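The right arm on the Skerell cell has been dropping out during plug insertion, and I've spent most of the week on it. The job is to pick up a blue Ethernet cable, line it up with the port on the end of a gray cylindrical adapter, and push until the latch catches. The left arm deals with the adapter. Over 166 logged cycles we had 25 force-limit stops, nearly all in the last 3 mm of travel.
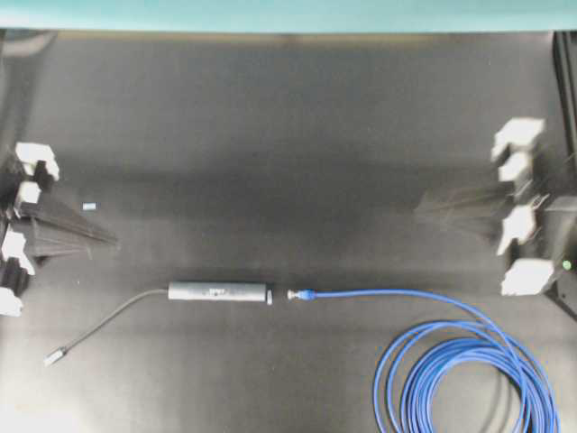 *Adapter and blue cable on the mat between the two grippers.*

My first guess was slip in the fingers. I swapped the pads and the stop rate stayed the same. Next I suspected cable drag: the coil has some weight, and it pulls on the boot when the arm lifts. Adding slack helped a little.

The real fault was in the Rellent controller config. The force threshold had been set in May for the Drollby fixture, which takes a much softer connector. An RJ45 latch needs a short peak to click in, and the controller read that peak as a collision. It then cut motor torque on that side without opening the fingers, so the plug stayed wedged at an angle and the next retry started from a bad pose.
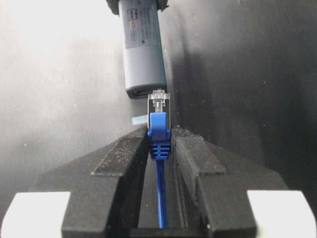
*Plug under the port, with a small gap left to close.*

Sandamali Bhuiyan found the second half of it. The retry routine never re-zeroes the wrist sensor, so any side load left over from a stop gets carried into the next attempt. She patched that, and I raised the axial limit to 32 N and left the lateral one alone.

Still open: the stop event gets written to the Amundsen log after the torque cut, with the wrong timestamp. I haven't touched that yet.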